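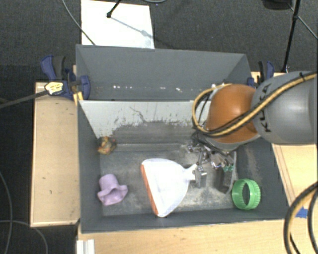
Photo: Bidov

Mar 24, 2019

I've been sorting the small stuff in the house since November, and the last of it is the kind that doesn't belong in any room. A white dustpan with an orange strip on the front edge. A little purple thing shaped like a hat. A bright green ring with ridges. Things like that end up together in one big gray bin and stay there.

My first try was small boxes with labels. I bought 15 of them from Tendura and used three. Too much lifting of lids. What works for me is one deep bin with a divider, a narrow part at the back and a bigger part in front. The front takes whatever I haven't decided on yet. The back is for things that are leaving, and I try to keep it empty — once something goes in there, it should be out of the house by the weekend.

A divided bin gets scuffed. The finish rubs off the divider first, low down, and the floor picks up scratches from anything with a hard edge. I don't bother with liners anymore. They slide around and catch crumbs.

The dustpan is the one item I'd keep out of the bin if I had a better spot. It takes up a lot of floor for something so flat, and small things get under it. When we lived in Hostville it hung on a nail by the back door. I still have the nail — no back door, though.

Next is the hall closet.

Recent posts
Washing the Khoo rug at home
Three drawers I gave up on
What I kept from the Hostville kitchen
Shelf liner, again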